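Flakunard – my training log, cleaned up for sharing

README

Hi! I've been lifting in my garage for a long time now, and for most of it I kept my numbers in a spiral notebook that smelled like chalk and old sneakers. Last winter I finally typed the whole thing up, and a few people from the Dretska lifting forum asked if they could have it. So, it's all in one file, and you're welcome to it.

What's in it

The main file is flakunard_log.csv. It has 1023 rows, and each row is one working set. Warm-ups aren't in there (I never wrote them down, and I'm not going to guess). The columns are:

week – counts up from the first week, no calendar dates
lift – squat, bench, deadlift, press or row
weight_lb – what was on the bar, bar included
reps – full reps only, a half-finished bench rep doesn't count!
effort – how hard it felt, 1 to 10, written down right after the set
notes – whatever I scribbled, spelling and all

There's also a small file called bodyweight.csv, weighed on Saturday mornings before breakfast. I skipped plenty of Saturdays, mostly around the holidays, and I left those cells blank.

About the effort numbers

Please be a little careful with these. Early on I called everything a 9. I was young and I thought if I could still talk after a set I was slacking. By week 40 or so of the log my scores settle down, and if you're plotting effort against weight I'd start from there. The squat numbers are the best of the bunch, and the rows are a mess – I switched from a barbell to a dumbbell and back and didn't always say which.
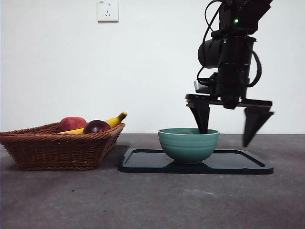 Leonora Ambrosio wrote after trying the first version that the bench sets looked too light for the effort I gave them, and she wondered if I had left the bar out of the total. She was right about 2 of the weeks. I'd logged plates only, and both are fixed now. She also asked for a column with rest times, which I would love to have, but I didn't own a watch that survived the garage.

My 300 pound squat is in there too, and yes, the note next to it is just the word "FINALLY" in capitals. I thought about taking it out and then I left it alone.

Using it

Any spreadsheet program will open it. If you use Miah to draw your charts, set the week column to "number" first or it sorts week 10 ahead of week 2, and your progress will look like a roller coaster. Sumaiya Samarakoon made a nice little template that does this for you, and it's in the templates folder.

Things I know are wrong

Some press sets are probably push presses. I cheated with my legs when I was tired.
The old plates came from a yard sale and I never put them on a scale.
Blank notes don't mean an easy day, I just lost the pen a lot.

Sharing

Copy it, chart it, use it in your own project, whatever you like. If you put it online, please link back to the Naltuvora page where I keep the latest version. It's one lifter's log and not a program, so please don't load the bar with my numbers! Found a mistake? Send me the row number and I'll check it against the notebook, which I still have.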